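Olleck slotted extrusion and the gray pocket panel: one month on the bench

8/18/22 | 147 shares | 5 comments

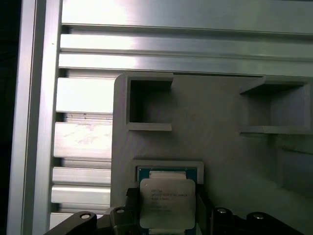 I've wanted a proper frame over my workbench for years, and I kept putting it off because every kit I looked at was either flimsy shelving or priced for a factory. Then Utix had the Olleck aluminum extrusion on sale and I caved. So glad I did!

First, the metal itself. It's grooved along its length, so you slide a nut in wherever you want it, tighten, change your mind, loosen, slide it over. I've changed my mind a lot. The cuts came square, which my last set (a Nunex, bought used) could not say for itself, and the whole upright section went together in one evening with a single hex key. It does scuff. Any tool you drag across a wide face will leave a mark, and fingerprints love it, but a rag with a little dish soap takes care of most of that and I've stopped caring about the rest.

The part I didn't expect to like so much is the gray panel. It's matte plastic with a bit of texture, a rounded corner, and open rectangular pockets built right into it. I figured it would be the throwaway piece in the box. Nope, I use it every single day! The squarish pocket holds my bits and the wider one takes the calipers and a pencil stub, and the little ledges keep things from rolling out when I bump the bench (often).

Gripes: the instructions are one folded sheet with tiny drawings, and 2 of my nuts had bad threads. Utix mailed replacements without a fuss. I'd also love a panel with deeper pockets for screwdrivers.

I paid over $476 for everything with the extra brackets, so it's not an impulse buy. If you rearrange your bench as much as I do, though, it's money well spent, and I'm already pricing a second upright for September.

Comments (3)

dubey_shop_rat: Does the panel flex if you lean on it? Mine from Dubey did.

Reply from author: A tiny bit in the middle, none near the metal.

gluepot: Try candle wax in the grooves, the nuts slide way easier.

This site uses cookies to remember your preferences. Accept | Manage settings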